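Pre-run safety check, bagging task, arm cell B. Filled in by Loïc Tessier, July, started 7:40. Comments are mine unless marked LL.

## Before power

- [x] E-stop pressed and released, both buttons. Left one sticky again, still trips.
- [x] Table clamps tight
- [x] Wrist cable has slack at full twist. Retaped at the elbow.
- [ ] Floor tape. Worn through by the door, needs redoing before visitors
- [x] Finger screws, torque mark lined up

## Power on, no load

- [x] Homing OK
- [x] Speed cap on. Stays on for all of the Zidamus policy runs, no exceptions
- [x] Grip force limit loaded from file, not typed in by hand (see last month)
- [ ] Wrist view lag. Passed at first, then jumped to 152 ms. Restarted the Grirport node, came back down to 83. Left unticked, want a second look

## Method notes that touch safety

Comparing two ways of picking the grasp: full view first vs. wrist view only. Wrist-only goes in slower near thin plastic, so fewer snags, but it also retries more and the retries are where fingers get close to the table. Stop after 3 retries, hand on the button.

LL: log the retry count even when the run is aborted. Half of the 666 episodes so far dont have it and I can't use them for the table.

## Soft items in bag

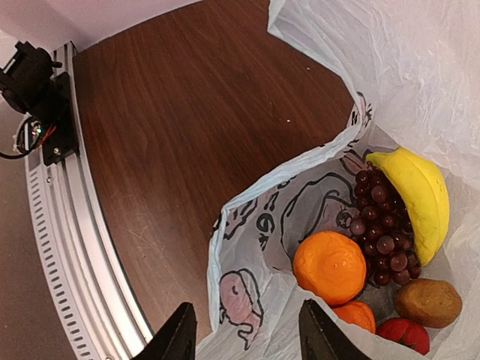 **Barbier Lab, Manipulation Group**

- [x] Fruit sits low in the bag, bag open
- [x] Fingertips clear of the fruit before start
- [ ] Loose plastic near the fingers. Near side of the bag is very wrinkled, go slow on the first close
- [x] Grapes and tomato on the low force setting. Orange too, for now
- [x] Spare bags within reach, wipes too

LL: ok to run wrist-only set. Full view set waits untill the lag thing is sorted. Ludivine Lecomte

Open: floor tape, lag, left button. Ordered new button from Tatisach.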